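Journal > Kitchen > Week 24

Paper towels, week 24

Ok quick one, dinner's in an hour and I haven't started. A few of you asked how the no-paper-towel thing is going. Badly, then better, then badly again. We're down to one roll a month from 5, so that's something. Bedley had the cheap cotton cloths on sale Wednesday, pack of 8, and I bought two packs. Already lost one to beet juice.

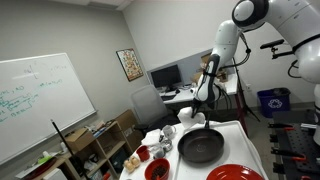 Cloths are fine for spills. Windows, fine. Counters, fine, once you get used to washing teh things. Grease is where I fall down every single time. A crumpled paper towel over a dark nonstick pan, yep, that's the habit I can't shake. Tried newspaper (ink, no). Tried an old t-shirt cut into squares, which worked ok but then the whole laundry basket smelled like bacon. So the pan gets an exception for now.

Other stuff: bin for used cloths lives under the sink, lid ON. No fabric softener, it makes them useless. Hot wash, line dry if it isnt raining.

Next week is sandwich bags. Got a silicone set from Mukon, not sure about the zipper yet. Gotta go, rice.

Filed under: Less Trash, Kitchen, Rambling

Contact | Back to top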